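The Case for Boring Demonstrations

By now everyone in the robot business has agreed that data is the hard part, and most of us have responded the way people respond to a sale on towels. We grab as much as we can carry.

I did it too. Last August at Nutar we ran a collection push that ended with 100 simulated grasps per object and a cake. Takeshi Hayashi, who had to train on the results, ate his slice and asked how many of the grasps had been done by someone who was bored. All of them, I said. He wanted to know which ones had been done by someone who was bored and rushing. We had no column for that.

The rushed ones taught the policy to close its fingers early, with great confidence, on air. It had learned our impatience down to the wrist angle.
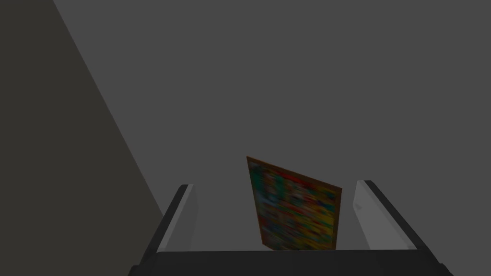 Sota Oshima

4/2/26

A simulator makes the greed worse. Real objects get dropped, and somebody has to bend down and pick them up, and in that bending there is a little time to think. In simulation you press reset. A gray room costs nothing, and neither does a bright flat thing hanging at a tilt with the fingers still wide of it on both sides. You can have a thousand of those before lunch, and so people do, and then they write to me asking why their robot is only good at tilts.

My modest proposal is that the person who collects the examples should have to watch them. All of them, at normal speed, with coffee if needed. At Drekent, where I consulted for a while, two operators sat through 125 episodes of their own work. They threw out a good many, including a run in which one of them had plainly been looking at his phone. He was a decent sport about it.

I can hear the objection, having made it myself in meetings: scale washes out the noise. Sometimes it does. But noise is supposed to point in different directions, and a tired operator drifts the same way every time. Pour in more of that and you get a larger amount of drift, nicely stored and backed up.

So give me the slow approach, the pause, the hand that opens again and has another go. They make terrible demo videos. Takeshi would still take them over the cake.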